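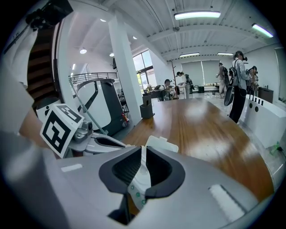 取扱説明書が薄くなった。去年、台所の換気扇を取り替えたときに届いた箱には、折りたたまれた紙が1枚入っているだけで、あとは二次元コードを読み取って画面で見るようにと書いてあった。私は紙の説明書を残すべきだと考えている。全部の製品に厚い冊子をつけろとは言わない。ただ、10年使うものには、10年読めるものをつけてほしい。

私は長く実務翻訳をしてきた。仕事の半分以上が説明書である。ポルトガル語と英語から日本語にする。小型の加湿器、業務用の計量器、自転車の部品、ミシン。名前の知られた会社のものもあれば、聞いたことのない会社のものもある。だから紙が減れば自分の仕事が減ると心配しているのだろうと言われることがあるが、画面に載せる文章も誰かが訳すので、仕事の量はそれほど変わらない。変わったのは文章のほうである。

紙の説明書には、ページ数の制約がある。印刷と輸送に金がかかるので、発注者は必ず「あと4ページ減らせないか」と聞いてくる。そこで何を残して何を捨てるかを決める。この作業はつらいが、出来上がったものは読みやすくなる。画面の説明書には制約がない。足りなければ足せばよいので、誰も削らない。結果として、同じ注意が何か所にも繰り返され、古い機種の記述が新しい機種の項目に混じり、検索すると似たような文が並ぶ。読む人は、どれが自分の機械の話なのかを自分で判定しなければならない。

以前、Brinovanceという会社の食品乾燥機の説明書を訳した。紙の版は40ページで、編集を担当していたイネス・ベッテンクールさんが、原稿を全部声に出して読んで、息が続かない文を書き直させる人だった。私の訳文も、日本語が読めないのに長さだけを見て「この文は2つに分けられないか」と返してきた。分けてみると、たしかにそのほうがよかった。数年後に同じ製品の画面版が作られ、そちらの訳も私に回ってきた。担当は別の人になっていて、原稿は部品ごとに細切れになって届いた。前後がどうつながるのかわからないまま、「それを元の位置に戻します」という文を訳した。「それ」が何なのか問い合わせたところ、返事は「どの場面でも使える文なので、特定しないでほしい」というものだった。

どの場面でも使える文は、どの場面でもあまり役に立たない。説明書を開く人は、たいてい困っている。ふたが外れない、音が止まらない、赤いランプがついている。そういうときに「それを元の位置に戻します」と言われても手が動かない。

紙を残すべきだという理由を、思い出や手ざわりの話にする人がいる。私はその話にはあまり関心がない。紙の匂いが好きだという理由で、企業に印刷代を払わせることはできない。理由はもっと実際的なところにある。

まず、画面の説明書は消える。会社がサイトを作り直せば、アドレスが変わる。会社が売られれば、サイトごとなくなる。私の家にはTavaresという会社の電動の糸巻き機があって、母が19年前に買ったものだが、まだ動く。この会社の日本の窓口はとうに閉じていて、サイトもない。説明書の冊子が引き出しに残っていたので、ベルトの替え方がわかった。もし当時、紙の代わりにコードが印刷されていただけだったら、糸巻き機は捨てていたと思う。機械の寿命より説明の寿命が短いのは、どう考えてもおかしい。

次に、画面の説明書は書き換えられる。誤りをすぐに直せるのは利点で、これは認める。紙の誤りは正誤表を挟むしかなく、その正誤表はすぐになくなる。しかし書き換えられるということは、買ったときに何と書いてあったかを、買った人が示せないということでもある。「水洗いできます」と書いてあったから洗った。壊れたので問い合わせたら、サイトには「水洗いできません」と書いてある。こうなったとき、手元に紙があるかないかで話はまるで違う。更新の履歴を公開している会社もあるが、私の知る範囲では少ない。

それから、説明書を読む場所の問題がある。洗濯機の裏側にもぐっているとき、両手が油で汚れているとき、停電したとき。端末の画面は一定時間で暗くなり、汚れた指では動かせない。紙は床に広げておける。足で押さえておくこともできる。修理を仕事にしている人に聞くと、結局は印刷して持っていくと答える人が多い。つまり紙が要らなくなったわけではなく、印刷する手間と費用が使う側に移ったのである。

この点について、自転車の部品を輸入しているボグダン・コズウォフスキさんと意見が割れたことがある。彼は、紙の説明書はほとんど読まれずに捨てられている、読まれないものに木を使うのは無駄だと言う。読まれないという指摘は正しい。私も自分の訳した冊子が、集積所の古紙の束に、折り目もないまま挟まっているのを見たことがある。しかし、読まれないことと要らないことは別である。説明書は買った日に読むものではなく、困った日に読むものだ。消火器の使い方を毎日読む人はいないが、だからといって本体の表示をはがして、詳しくは画面で、とは誰も言わない。

彼はもう一つ、言語の問題を挙げた。これは手ごわい。世界中で売る製品に紙をつけると、多くの言語を1冊に詰めることになり、冊子は厚くなり、どの国の人にとっても大半が読めないページになる。私が訳した浄水器の冊子では、日本語は巻末近くの数ページで、目次にたどり着くまでに何度もめくらなければならなかった。あれを残せと言われたら、私も困る。国ごとに分けて入れればよいのだが、箱詰めの工程が増え、間違いも起きる。費用がかかるのは承知している。

それでも折り合いのつく形はあると思う。Kikiaという小さな家具の会社が、組み立て式の棚につけている紙がよい例だ。表に組み立ての図、裏に、10年後に要るはずのことだけが書いてある。ねじの寸法、棚板の耐荷重、塗装の種類、補修に使える油の名前。これだけで1枚に収まっている。組み立ての動画や細かい質問への答えは画面に任せてある。分け方がはっきりしている。すぐ要るものと、ずっと後で要るものを紙に置き、そのあいだのものを画面に置く。

この紙を作ったノーマンド・マクファーソンさんに、仕事のついでに決め方を聞いたことがある。答えは簡単で、問い合わせの記録を買ってからの年数で並べただけだという。買ってすぐの問い合わせは組み立てのこと、何年もたってからの問い合わせは寸法と補修のことに集中していた。その両端を紙にした。画面の説明書を作るときに集まる閲覧の記録も、こういうことに使えばよいのにと思う。今のところ、私のところへ来る画面版の原稿で、そうした記録をもとに何かが削られたという話は聞かない。

反対の例も挙げておく。Orkardの充電式の掃除機は、箱の中の紙に「安全のために」という章だけが載っている。読むと、子どもに触らせない、火に近づけない、といった当たり前の注意が並び、肝心のフィルターの外し方は載っていない。法律上必要なことと、会社が責任を問われないために書いておきたいことは紙に残し、使う人が知りたいことは画面に移した。紙を残すというのは、こういうことではない。こういう紙なら、たしかに読まれずに捨てられる。そしてそれが「紙は読まれない」という統計の一部になる。

高齢者のために紙を残そう、という言い方にも私は少し抵抗がある。役所の会合などではこれがいちばん通りやすい。私の母も70を過ぎてから端末を覚えたが、今では私より早く調べものをする。年をとった人が画面を使えないと決めてかかるのは失礼だし、そういう理由づけをすると、世代が替われば紙は要らないという結論になってしまう。停電も、会社の倒産も、油で汚れた手も、世代とは関係がない。

制度としてどうすべきか。私は専門家ではないので、細かい設計はできない。ただ、望むことははっきりしている。一つは、長く使う前提の製品については、消耗品の型番と交換の手順を紙か本体に表示すること。もう一つは、画面の説明書を出す会社が、誰でも保存できる形のファイルを、会社と関係のない場所にも預けること。国の図書館は本を受け入れている。説明書もその隣に置けるはずだ。私が訳した冊子のいくつかは、もう私の手元の控えにしか残っていないかもしれず、これはかなり心細い状態である。

この話を、リスボンで印刷所をやっているアメリコ・パシェーコさんにしたら、うちも説明書の仕事は減ったと言っていた。代わりに増えたのが、画面の説明書を印刷して綴じてほしいという個人の注文だそうである。古い編み機や無線機の持ち主が、ファイルを持ち込んでくる。多くは画面の表示に合わせて作ったものなので、紙にすると図が小さすぎたり、1行だけのページができたりする。それでも客は喜んで持って帰るという。

今月、計量器の説明書の改訂を引き受けた。発注者の希望は、紙を2ページに減らすことだった。私は、校正の周期と電池の型番だけは紙に残してほしいと書いて送った。返事はまだ来ていない。

2023年6月9日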